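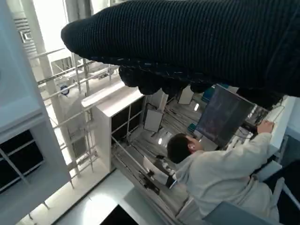
Photo: Sirosholm media library

Section 15. Closing the accounting period

This section explains how to close a monthly accounting period in Sirosholm Ledger. It applies to companies with one or more cost centers. If your company uses the Hillano consolidation module, complete this section for each subsidiary first, then go to Section 16.

Before you start

You need the Period Manager role. A user with the Bookkeeper role can run the checks in steps 1 to 5 but cannot lock the period.

All bank feeds must show the status Current. A feed marked Stale does not stop the close, but transactions that arrive later will be posted to the next open period.

CAUTION: Do not change the base currency while a close is in progress. The exchange table is read once, at step 6, and is not read again.

15.1 Run the checks

1. Open Ledger > Periods and select the period you want to close. The status column must read Open.

2. Select Check period. The program lists unposted entries, unmatched receipts, and suspense balances on separate tabs.

3. Post or delete every item on the Unposted tab. Draft invoices are listed here even if they have no amount.

4. On the Unmatched tab, match each receipt to an invoice or move it to account 165 (Receipts pending). Enter a note for each item you move. The note field accepts letters, digits, and hyphens.

5. Review the Suspense tab. A balance here produces a warning but can be carried forward.

Note: The tabs do not refresh while they are open. Select Check period again after posting.

15.2 Lock the period

6. Select Prepare close. The program reads the exchange table and calculates unrealized gains and losses on open foreign currency balances.

7. Review the proposed entries. To change an exchange rate, select Cancel, edit the rate under Settings > Currency, and return to step 6.

8. Select Post and lock. The status changes to Locking, then to Closed. Leave the browser window open until the status reads Closed.

9. Download the close report and store it with your month-end files. The report is not kept on the server after the next period is closed.

CAUTION: If the status stays at Locking, do not select Post and lock again. A second request can post the revaluation entries twice. Open Ledger > Jobs and check the job status first.

15.3 Reopen a closed period

Only the most recent closed period can be reopened. Reopening requires approval from 2 users with the Period Manager role — the user who requests it does not count.

1. Select the period and choose Request reopening. Enter a reason.

2. When both approvals are recorded, the status changes to Reopened. Revaluation entries are reversed automatically.

3. Make the corrections, then repeat 15.1 and 15.2 in full.

Note: Files already sent to the Allel payroll connector are not recalled. Send a correction file from the connector menu.

15.4 Messages

E-15: The period before this one is still open. Close it first.

E-16: An approver has lost the required role since the request was made. Assign another approver.

W-2: Suspense balance carried forward. No action is needed.

Companies that import invoices through Tokgöz Scan should clear the import queue before step 2. Items in the queue are not listed on the Unposted tab.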